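How I Fixed a Hand-Held Gripper That Wouldn't Close All the Way

If you record demonstrations with a pair of hand-held grippers, sooner or later one side is going to start lying to you. Mine did in July, and I lost most of a week's recordings before I figured out what was going on. So I wrote down the whole fix, including the dumb parts.

The symptom was sneaky. I was collecting glove folding for a project called Dretitz, and everything felt fine in my hands. The fingers closed, the glove moved, I went on to the next one. Then I played the episodes back on the arm and it kept dropping the cuff! It would come down in exactly the right spot, close most of the way, and lift off with nothing in it.

I blamed the arm first (of course I did). I checked the motor current, swapped the finger pads, and slowed the whole playback down. Same thing every time. What finally gave it away was plotting the raw opening values for both grippers on one chart. With the fingers squeezed completely shut, the left one read 354. The right one read 454. They're supposed to match to within a few counts, and the arm was faithfully stopping 100 counts short because that's what the recording told it to do.

Before you take anything apart, do this check. Open your recorder (I use Hapeta, but anything with a live readout will work), put both grippers on the table in front of you, and squeeze each one shut. Hold it for a slow breath and write the number down. Let go, then squeeze again. Do it with the straps on your wrists the way you really wear them, too, because a strap that tugs on the body can nudge the reading and you want to know that now.

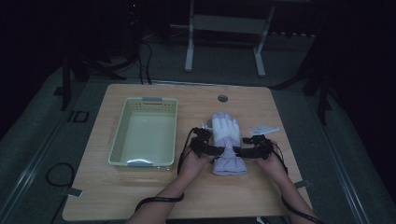 If the closed number is wrong but steady, you've got an offset, and you can skip down to the recalibration part. If it wanders between squeezes, something is slipping. Mine wandered, only a little at first, and then it would jump and stay there.

Okay, taking it apart. Power the gripper off and unplug it. Please really unplug it! I left mine connected the first time, brushed a screwdriver across the board, and had a very quiet moment waiting to see if it would come back. It did, but I wouldn't count on it.

Take off the side cover and look for the small magnet that turns with the finger linkage. On my Ovow units it's held on by two tiny set screws, and both of mine had backed out. The magnet was spinning on its shaft whenever I squeezed hard. Clean the old threadlocker off, put on one small drop of the low-strength kind, and line the magnet up with the fingers fully closed. Snug the screws evenly. They strip easily, so use the short end of the hex key and stop when it feels firm.

Let the threadlocker cure overnight. I gave it nearly 2 hours the first time, got impatient, and had the same slip back before dinner.

Now recalibrate. Run the zero routine with the fingers closed on nothing, then again fully open, and save both. Restart the recorder so it loads the new values. I missed that step and spent a while cursing at a perfectly good gripper.

Last thing: record a short test on something thin and floppy, and play it back at low speed with your hand on the stop button. A gripper that used to stop short may now pinch harder than you're used to, so keep your fingers out of there.

As for the bad episodes, I threw out everything from the wandering stretch. Clultent has a script that shifts the values after the fact, and it works fine on a steady offset, but it can't tell when a magnet slipped halfway through a fold. I check the closed reading every morning now, before the first take.

Posted 2021-10-17

Contact | Copyright 2021, all rights reserved | Back to top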